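Konetby produce sorting: where we are with the software
Progress report to the Heinonen fund, September 29, 2021

Hi all! You asked for something a bit less dry than the July report, so I'm writing this one the way I'd tell it to you over coffee. Short version: the simulator is in good shape, the perception code is better than it was but still makes one really annoying mistake, and the grasp planner is about two weeks behind where I said it would be. Longer version follows, starting with three renders from the set I've been fighting with all month.

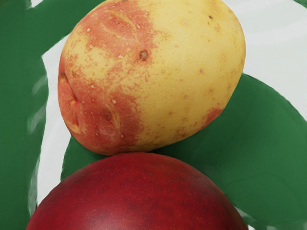
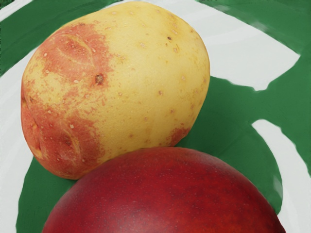
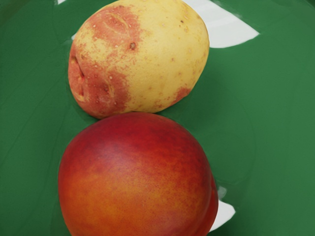 Simulated close views from the touching-produce set: a blotchy yellow and red item up against a smooth red fruit, on the green and white surface.

So, perception first, because that's where most of your money went this quarter. The job of this module is simple to say: look at a close view, draw a mask around each item, and give each one a label and a confidence score. In July it was doing fine on items with a bit of space around them and falling apart as soon as two of them touched. It would happily draw one big blob over both and call the whole thing an apple. I spent most of August rewriting how the depth edges get mixed in with the color edges, and that helped a lot. On our test set of 500 touching pairs we now get two clean masks on most of them, and the leftovers are mainly cases where both items are nearly the same color.

Labels are another story. That yellow item with the red blush has become my personal enemy! Look at the left side of it, with the creases, and the little brown spot higher up. From one view the classifier says peach, from the next it says potato, and its confidence is high both times. I can see why, to be fair (I showed the renders to people in the hallway and got both answers). But the planner picks a squeeze limit based on the label, and the limit for a potato is a lot higher than the one for a peach, so flipping between them is about the worst thing the software could do.

What I've done about it: labels are no longer decided one view at a time. The tracker keeps a running vote for each item as the viewpoint changes, and if the vote is split the planner gets told "not sure" and uses the gentlest limit on the list. It slows us down a little, and I'm fine with that. I also threw out the old confidence numbers and recalibrated them on 100 hand-checked views, which took forever and was very boring, but now a high score means something again.

One more perception thing, a small one. The surface pattern was messing with us. Bold green next to bright white makes a very strong edge, and the old code kept treating those edges as the outline of something you could pick up. I added a pattern filter that drops any edge with no depth change behind it. It works well out in the open and less well right up against a fruit, where the shading is soft and the depth gets noisy. I have an idea for that but haven't tried it yet.

Now the planner. I promised you a version that picks which item to go for first when two are touching, and that part runs. It scores each item on how much of its outline is in view and on how far its neighbor would get pushed. What doesn't run yet is the second half, where the plan gets redone if the neighbor rolls. Right now it finishes the old plan like nothing happened. I lost a week to a bug in the Vulletti physics layer (round things were slowly drifting while standing still, and I kept blaming my own code), and then another few days moving everything to the newer version once I'd found the fix. That's the whole story of the delay.

Tooling is the happy part of this report. The Luretti replay viewer is done and I use it every single day. You pick a run, drag the slider, and you get the camera view with the masks, the votes and the planner's scores all lined up in time. Before this I was reading log files in one window and stepping through renders in another, and it was miserable. The nightly batch now takes around 57 minutes, so I can start it at dinner and look at the failures before bed if I feel like it (I usually do).

Money: we're on budget. The only extra was storage for the renders, and that came out of the travel line we didn't use.

Next up, in the order I plan to do it:

Finish replanning when the neighbor moves.
Add 25 new items to the produce set, with more of the in-between looking ones.
Try the depth fix close to the fruit.
Get the "not sure" rate written into the nightly summary so you can see it too.

I would like one decision from you before I start on the new items. I can either buy scanned models, which is quick and costs a chunk of what's left, or make variations of the ones we have, which is cheap but gives us less variety. I lean toward buying. Send me a yes or no when you get a minute and I'll get going on it!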